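Bench notebook – March, soft goods collection, bench two

Started a bit after 9:30 with coffee in hand and the pouch list taped to the monitor.

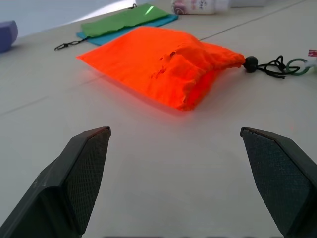
So the plan for this week is fabric, fabric and more fabric. We've got 3,568 good episodes in the set as of this morning, and when I sorted them by object type last night only 129 were drawstring bags. No wonder the policy gets silly around them! It treats a flat pouch like a box, goes down straight over the middle, closes on nothing much and then lifts away looking very pleased with itself. I watched it do that over and over on the Forkby eval and wrote "needs bags" on the whiteboard, and now I'm the one doing bags. Fair enough.

Target is 200 new ones before we retrain. I'm keeping the task text short this time ("pick up the orange bag", "pick up the green pouch") because the long sentences from the Cotero batch were a pain to clean up afterwards, half of them said "put" and the other half said "place" and two people had invented their own word for the tray.

Things I noticed while driving:

The orange one is easiest if you come in low and pinch a fold near the gathered end. Pinching flat in the middle works maybe one try in three, the fabric just skates. I'm leaving some of the misses in when I recover from them inside the same episode – Hollmann's notes say recoveries helped a lot on their towel task and I'd like to see if it carries over. Full failures still go in the reject folder, please don't mix them.

The cord is a nuisance. It's thin and black and goes wherever it wants, and if it loops over a fingertip the release looks terrible on the recording. I've been letting it lie however it falls (no tidying between resets!) since the real thing won't be tidy either. If it snags, finish the episode, tag it "cord", and move on.

Clutter stays on the table. I know it's slower. The clean-table set from last year trained up beautifully and then fell over the minute anyone put a bottle down next to the target, and I don't want to do that twice. Shuffle things every ten episodes or so, and do swap which pouch is on top when they're stacked.

Light is strong at the far end of the table and the green fabric throws a glare spot. I pulled the blind halfway for one block and left it up for the next, so both are in there. Check the exposure setting before you touch anything, though – the Wandus recorder likes to go back to auto after a restart, and I lost a block to that before lunch. Grr.

Also the right finger has gone a little rough along its top edge. Still grips fine as far as I can tell, but I'd like to change it between blocks and not in the middle of one, so there's a clean line in the data. Spare ones are in the second drawer, under the cable ties.

Numbers for the log: training split is sitting at 2,580, rest is held out or not reviewed yet. I haven't moved any of today's in. Somebody please review the first block before I do more, in case I've picked up a bad habit with the wrist angle. I tend to roll it left when I get tired.

After lunch: same pouches, bags half opened, start from the high pose. Need to find the other charger for the headset first.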